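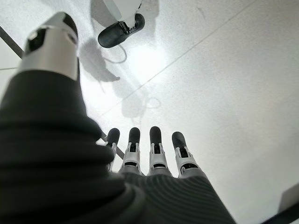 How far apart can the two signal trailers be?

Up to 400 feet with the radios on the standard mast. Past that, use the repeater kit and go to section 6 for pairing.

## 4. Setting up the Cimeo two-head portable signal

Applies to the Cimeo pair (head A and head B) as rented out of the Roderia yard. Older single heads are a different sheet. Revised May 2024 after the Pusenia bridge job — steps 7 through 11 changed, rest is mostly the same.

Flaggers stay on the road until step 15 is done. Not before.

### Before you leave the yard

1. Check both batteries on the side gauge. Green or don't load it.
2. Count nothing, just match the tag list. Heads, masts, radios, keys, handheld, wheel chocks, padlocks. Tag list is zip-tied to the tongue of trailer A.
3. Masts down and pinned. Solar panel folded flat and latched on both sides.
4. Hook up, safety chains crossed, plug in the trailer lights. Walk back and look at them.
5. Traffic plan printed and in the cab. On your phone doesn't count, phones die.

**Note:** A and B are not interchangeable. A is the one that talks to the handheld. If B ends up on the wrong side of the job it'll still work, but you'll be walking the length of the closure every time you want to change something.

### Placing the trailers

6. Put out advance warning signs first, per the plan. Signs, then cones, then trailers.
7. Park trailer A on the shoulder on the end where the crew truck is. Flat ground. Gravel is OK, soft dirt is not.
8. Chock both wheels. Drop the four corner jacks and take the weight off the tires.
9. Level it. Bubble is on the frame rail next to the battery box. Inside the ring is good enough.
10. Unhitch and pull the truck clear.
11. Same again for trailer B at the other end. Each head needs to face the traffic it's stopping — sounds obvious, was wrong at Pusenia.

**Caution:** look up before you raise a mast. Power lines, tree limbs, sign gantries. If there's a line anywhere over the trailer, move the trailer. Don't try to judge the clearance from the ground.

12. Pull the mast pin, crank up untill the stop collar clicks, put the pin back through the upper hole. Keep hands out of the slot while cranking.
13. Turn the head toward oncoming traffic and tighten the collar bolt. Hand tight plus a quarter turn with the wrench.

**Note:** Stop line cones are the 42-inch ones, not the short ones. Short ones disappear behind a pickup hood.

### Power up and pairing

14. Key to ON at trailer B first, then A. Both heads should show flashing red. Leave them flashing.
15. At A, press and hold PAIR on the handheld until the link light goes solid. Solid means the two heads see each other. Blinking means they don't, and you're going nowhere until they do.

If the link light blinks:

- Antenna loose on either mast. Most common one by far.
- Truck or excavator parked right between the masts. Move it.
- Wrong B trailer. Check that the pair number on the plate matches. We had a mixed pair go out to Flores and lost a morning on it.
- Channel. Default is 2. If another crew is running a pair nearby, change both heads, A first, then B.

Still blinking after all that, call the yard. Keep flagging by hand.

### Timing

16. Open the TIMING menu. Enter the closure length from the plan. The handheld fills in an all-red time by itself.
17. Don't go under the suggested all-red. You can go over. Go over if there's a hill in the closure, loose gravel, or bikes using the road.
18. Set green for each direction. Start even both ways, watch a few cycles, then change it if one side is stacking up.
19. Press RUN. Both heads go solid red first, then A gets the first green.
20. Drive the closure yourself, both directions, at the speed a slow driver would. You should be out the far end well before the other side gets its green. If you're not, add all-red and drive it again.

Only now do the flaggers step off. One person stays with the handheld as long as the signal is runing and there's a crew in the closure.

**Caution:** never stand in the lane to get a better look at the head. Use the shoulder. Orange vest on, whole time, including the person who just came by to drop off fuel.

### Leaving it overnight

- Mode to NIGHT. Dims the lamps, keeps the timing.
- Lock the battery box and the control box. Two padlocks per trailer, same key.
- Handheld goes home with the lead. Not in the control box.
- Leave the yard's after-hours number on the inside of the control box lid and on the outside sticker. Outside sticker fades, replace it if you can't read it from the shoulder.
- In November through the cold months the panels won't keep up on short days. Swap batteries at the start of shift, don't wait for the low light.

### Fault codes you will see

| Code | Meaning | What to do |
|---|---|---|
| LO BAT | Battery getting low | Swap the same shift |
| NO LNK | Heads lost each other | Flag by hand, then back to step 15 |
| 93 | Lamp failure on red | Shut down the pair, flag by hand, call the yard |
| TILT | Trailer has moved or been hit | Flag by hand, look at the jacks, re-level, restart from step 14 |

Any fault except LO BAT drops both heads to flashing red. Drivers will treat that as a stop sign, or they won't. Get a flagger at each end right away and don't clear the code from the truck.

Don't reset a 93 to see if it goes away. It may clear and come back with cars in the closure.

### Taking it down

21. Flaggers back in position at both ends, paddles out.
22. Mode to FLASH, wait for the closure to empty, then key OFF at A and after that B.
23. Masts down, pins in. Fold and latch the panels.
24. Hitch up before you lift the jacks. Chocks come out last.
25. Pick up cones working back toward the warning signs. Signs are the last thing off the road.
26. Write the closure length, final timing and any codes on the return sheet. Blank return sheets come back to you.

Questions on pairing or a lost key go to Afroza Kanagaratnam at the yard desk. Lamp and battery stuff goes to the shop, extension is on the tag list.

Repeater kit — section 6. Three-way junctions — section 7, and you need a signed plan before the yard will release a third head.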